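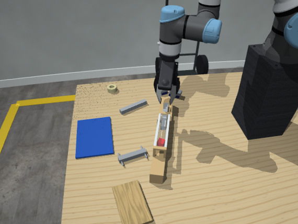 Water Use in Student Housing at Skurkis Hall
Final Project Report, Environmental Studies
Submitted August 31, 2022
Prepared by Candela Villalobos, Ekrem Değirmenci and Nilmini Munshi
Project advisor: Obaidul Marikar

1. Purpose

The project examined how much water is used for laundry in Skurkis Hall and whether posted guidance on load size affects that use. The residence office approved the study and provided access to the meter in the laundry room.

2. Method

Meter readings were taken every morning during two periods of 13 days each. No signs were posted in the first period. Before the second, a one-page notice on full loads was placed at the entrance to the room.

3. Results

Recorded use was over 2,000 gallons in the first period and 1,607 gallons in the second. Several residents left during the second period, and the group was not given daily occupancy figures. The difference therefore cannot be credited to the notice alone.

4. Recommendations

The group recommends that the readings be repeated in October, when the hall is full, and that Cassim Hall be included for comparison. Emerson Guerra of the residence office has received a copy of the reading sheets.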